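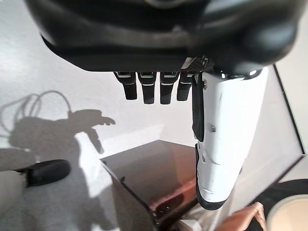
Firel Building, Ternen
Upper floor users' meeting — minutes
March

Present: the tenants of Rooms 2 and 4, the building office, and a representative from Feltavum (for items 3 and 4 only). The tenant of the corner unit sent apologies and a written note, which was read out under item 5.

The meeting opened at 4 in the afternoon in the break area. The building office took the minutes.

1. Minutes of the last meeting

Accepted with one correction. The previous minutes said that the stairwell light had been repaired. It had been reported, and the repair was still on the list. The building office will chase the electrician again this month.

2. Matters carried over

Door closer on the landing. Adjusted. It still slams when the windows on the street side are open. Agreed to leave it until warmer weather and look again.

Shared cupboard. Both tenants have cleared their shelves. There is one box of extension cords and one of picture hooks that no one has claimed. They will stay on the bottom shelf until the next meeting and then be thrown out.

Sign at the street entrance. The old Zakharchenko lettering is still up on the glass. The building office has a scraper and will take it off. The tenant of Room 4 asked that it be done outside working hours, as clients come in that way.

3. Floor covering

Most of the meeting was spent on this. The background, for anyone who missed the last discussion: the carpet on the upper floor is a pale, low-pile type and shows dirt easily. It was put down before either tenant moved in, and no spare material was left behind. The question is whether to clean it again or replace it, and whether both rooms have to be done together.

Feltavum brought two written quotes. Replacing the carpet in both rooms, including removal of the old material and new edging at the doors, comes to $2,810. Replacing Room 2 alone comes to $1,136. The representative said the second price would hold only if the furniture is moved out before the crew arrives. Moving it is included in the larger quote.

The tenant of Room 4 was in favor of doing both rooms. The tenant of Room 2 would like to see a cleaning tried first, and pointed out that the last one was done with a rented machine and that the carpet was walked on the same evening. The building office said it would pay for a proper cleaning but would not pay for cleaning and then replacement in the same year.

There was some discussion of color. A darker gray would hide more, but Room 4 gets very little daylight in the afternoon and the tenant does not want it any dimmer. Feltavum left a sample card with the building office. It can be borrowed, but please return it.

Decision: Room 2 will be cleaned and looked at again before the next meeting. No decision on Room 4 until then. Feltavum will keep both quotes open for the time being.

Action: building office to book the cleaning. Tenant of Room 2 to give two possible evenings.

4. Fabric surfaces and care 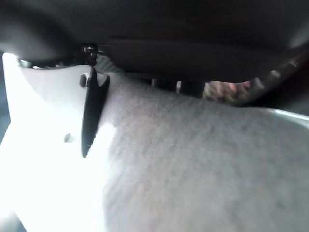

The building office asked for one set of care instructions for all the fabric surfaces on the floor, so that the cleaners are not guessing. At present there are three different sheets in the cupboard and they disagree about water. Feltavum advised going by the texture. A gray fabric with a fine, fuzzy, felt-like finish should be vacuumed with the plain nozzle and never scrubbed, and where it meets hard white plastic, as it does at the panel with the small dark knob, the plastic should be wiped with a cloth that has been sprayed first. Spraying the panel directly lets the cleaner run down onto the fabric. The tenant of Room 2 asked whether tape could be used to lift lint. Feltavum said yes, if it is a low-tack tape and is not left on overnight.

Pressure marks were also raised. Feltavum suggested going over them lightly with a soft brush, and said steam should be kept for the carpet and used only with a cloth in between.

Action: building office to write one page from the above and put it inside the cupboard door. The three old sheets are to be removed.

The Feltavum representative left the meeting at this point.

5. Note from the corner unit

The note asked for the following:

Rubber feet under chairs that are dragged in the evening. Agreed. Both tenants will check their own chairs.

A mat at the top of the stairs. Agreed in principle. The building office has one in storage and will see whether it lies flat.

Shoes off in the hallway. Not agreed. There is nowhere to put them, and the fire inspection did not like the rack that was there before.

6. Keys and hours

The spare key for the upper floor has been returned. It is now on the hook in the building office with a green tag. Anyone borrowing it should sign the sheet.

The cleaners will need to get into Room 2 after hours. The tenant asked for notice by email the day before — a note under the door is not enough.

7. Any other business

The break area sink drains slowly. Reported.

The tenant of Room 4 is getting rid of a bookcase in good condition. It can be seen during office hours. If no one wants it, it will go with the next bulk pickup.

8. Next meeting

To be held in April, same place, same time. Floor covering will be first on the agenda. Please send other items to the building office in writing beforehand.

Copies to: Rooms 2 and 4, corner unit, file.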